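Subject: Re: [arm-users] Wrist fault on Cell 2, Saturday
From: Marlene Furtado
To: arm-users list

Dear colleagues,

Thank you to Llinos for the prompt report. For those who joined the list later, it read:

> The arm on Cell 2 stopped partway through a place move at 1315 and
> dropped off the bus. The Luris log shows 5 joint timeouts, all at the
> wrist, and then nothing. The stop button worked as it should. I cut
> the power and left the arm where it stood.
> Llinos Yorath

The log points to an intermittent connection at the wrist — most likely the flat cable, although this has not been confirmed. A loss of contact there can release the gripper without warning, and the matter is therefore being treated as a safety fault. The Trarnitz office has been informed. Cell 2 may not be run until I have signed it back in.

Operators of the other PiPER arms are asked to complete the steps below before their next session and to reply to this list with the result.

1. Switch off and lock out the supply. Support the forearm by hand before the brakes are released.

2. Inspect the cable loop on top of the wrist and the connectors at both ends. Do not pull on the loop or tie it down.

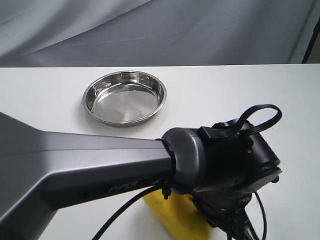
3. Check the thin cables below the wrist for wear. Record any damage in Pillport under code 3000.

Marlene Furtado
Equipment Safety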